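Dorano 蒸汽挂烫机用了五个月，说说我的真实感受

发布于 2022年7月16日

先交代一下背景。我家以前一直用的是那种老式平板熨斗，沉甸甸的，底板上还有一块洗不掉的焦印，是很多年前熨一件化纤衬衫时留下来的。女儿今年上小学，学校每周要穿制服，百褶裙那种，洗完一晾就皱得不成样子。我每个星期天晚上都要支起熨衣板，一条褶一条褶地压，压到后来腰都直不起来。二月份的时候实在受不了了，就下决心买一台立式的挂烫机。

挑的时候其实蛮纠结的。当时购物车里放了三台，一台是 Sernis 的手持款，小巧，出门能带；一台是 Tromik 的双杆大机器，看着很气派，就是底座比较大，我家阳台门一开就会碰到；最后一台就是现在这台 Dorano。我先生的意见是随便买一个就行，反正他的衣服从来不熨（这话说得真轻松，他的衬衫都是谁熨的呀）。我自己来来回回看了好几个晚上的评论，最后选了 Dorano，一是功率标的是 1820 瓦，想着蒸汽应该够用，二是它的杆子可以收短，能塞进衣柜旁边那条窄缝里。

收到货那天家里正好没人，我一个人装的。零件不算多，说明书是小册子，字印得有点小，我戴着眼镜看了半天。杆子是一节一节拧上去的，拧到最后一节的时候有一点点晃，我以为自己装错了，拆下来重新来了一遍，还是有一点晃。后来用久了也就习惯了，挂衬衫、挂裙子都没问题，只是挂厚大衣的时候我会用手扶一下，心里踏实些。如果你家里主要是熨大衣的，这一点要考虑进去。

水箱是从后面抽出来的，这个设计我很喜欢。以前那只老熨斗要拿小量杯一点一点往里灌，总要洒一些在台面上。现在整个水箱拎到水龙头下面去接，接满了往回一推，咔哒一声就好了。我们这边水质偏硬，所以我都是用凉白开，偶尔偷懒直接接自来水，用了几次以后喷头那里就会有一点白色的小颗粒，擦一擦能擦掉。说明书上建议定期除垢，我照着做过一次，用的是柠檬酸，泡完以后倒出来的水浑浑的，看了有点吓一跳，所以还是劝大家勤快一点。

说到出汽，这是我最想夸的地方。插上电以后，我通常是先去把衣服从晾衣架上收下来，一件件抖开挂好，回来的时候它基本就准备好了。蒸汽很足，从上往下走一遍，棉质的 T 恤马上就服帖了。女儿那条制服裙，我现在的做法是先用夹子把裙摆夹住，稍微往下坠一坠，然后顺着褶子的方向慢慢走，走两遍，褶子就很精神。当然跟平板熨斗压出来的那种刀锋一样的线条还是不能比的，要是参加升旗仪式这样的场合，我还是会把老熨斗请出来再压一道。所以老熨斗并没有退休，只是从每周上班变成了偶尔上班。
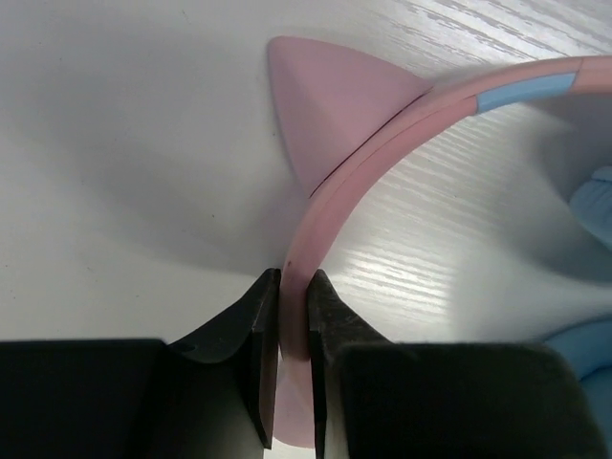

麻料的衣服就要说句公道话了。我有一条亚麻的阔腿裤，特别爱穿，也特别爱皱，坐一趟公交车下来膝盖后面就全是褶子。用这台机器熨，能熨到七八成的样子，剩下的那些深褶怎么喷都还在那里。我试过把蒸汽开到最大，也试过在裤子背面垫着它附送的那块小板子，效果好一点，可是手要一直举着，举久了胳膊很酸。后来我学聪明了，洗完以后趁半干的时候就熨，这样省力得多，出来的效果也漂亮。不知道有没有朋友有更好的办法，欢迎在评论里教教我。

还有一个意外的用处，是窗帘。我家客厅的窗帘是 Kárason 的，买回来的时候折得整整齐齐装在袋子里，挂上去以后那些折痕横一道竖一道，看着心里就别扭，可是拆下来熨又太麻烦。那天我突发奇想，把挂烫机推到窗边，就这么挂着直接喷，从上面一点一点喷到下面，喷完再用手轻轻往下捋一捋。第二天早上拉开一看，真的平了很多！光是这一件事，我就觉得钱没有白花。不过喷头的管子长度有限，最高的地方我是踩在小凳子上才够到的，个子不高的朋友千万要站稳，最好旁边有人帮忙扶着。

噪音方面，烧水的时候会有一点咕噜咕噜的声音，出汽的时候是呼呼的，跟厨房里开水壶差不多。白天完全不觉得，夜里孩子睡了以后再开，隔着一道门也还好，我女儿睡得沉，从来没有被吵醒过。倒是我妈妈来住的那几天说过一句，怎么半夜还在烧水，我解释了半天她才明白是在熨衣服。

再说说不满意的地方吧，不能光讲好话。第一个是电源线，短了一点，我家插座又偏偏在床头那一侧，每次都要接一个插线板。考虑到功率不小，我特意买了一个质量好一些的，这笔钱也得算进去。第二个是那个随机送的毛刷头，套上去以后老是往下掉，刷毛呢外套的时候刷着刷着就剩半截挂在那里了，用了两次我就收进抽屉里，再也没有拿出来过。第三个是底座的轮子，在地砖上推着很顺，碰到地毯边就会卡住，得用手提一下。机器装满水以后还是有些分量的，腰不好的人不要逞强，先推到位置再加水比较好。

对了，有一回水箱没有推到底，我没注意，底下慢慢渗出来一小滩水，把我吓坏了，以为刚买就坏掉了。打电话给客服，那边的小姑娘很耐心，让我把水箱拿出来，看看胶圈有没有歪，再重新推进去。照她说的弄了一下，之后就再也没有漏过。客服态度这一项我给满分，等候的时间也不长，音乐还挺好听的。

价格方面，我买的时候赶上活动，比平时便宜了一些，另外送了一副隔热手套。手套我以为是凑数的小赠品，没想到用得最多的就是它，熨袖子的时候一只手要伸进去撑着，蒸汽直接扑到手上还是很烫的，没有手套真的不敢这样弄。家里有小孩的朋友也要留心，我都是等女儿写作业或者睡了以后才开机，用完把水倒掉，放凉了再推回去。

如果你问我值不值得买，我会先问你平时都穿什么。像我们家这样，T 恤、校服、棉布裙子居多，偶尔有几件衬衫，那用它真的很省心，我现在星期天晚上熨完衣服还有力气看一集电视剧。要是每天都要穿笔挺的正装衬衫，领口袖口要求很高，那我觉得还是配一只好的平板熨斗更实在。至于 Sernis 那台手持的，我姐姐后来买了，带出去旅行用的，她说熨一两件还行，多了就要不停加水，我没有亲自用过，就不多评价了。

总体打分的话，出汽给五颗星，水箱五颗星，杆子三颗半，毛刷头一颗星都不想给。等入冬以后熨过羽绒服和厚毛衣，我再回来补一段。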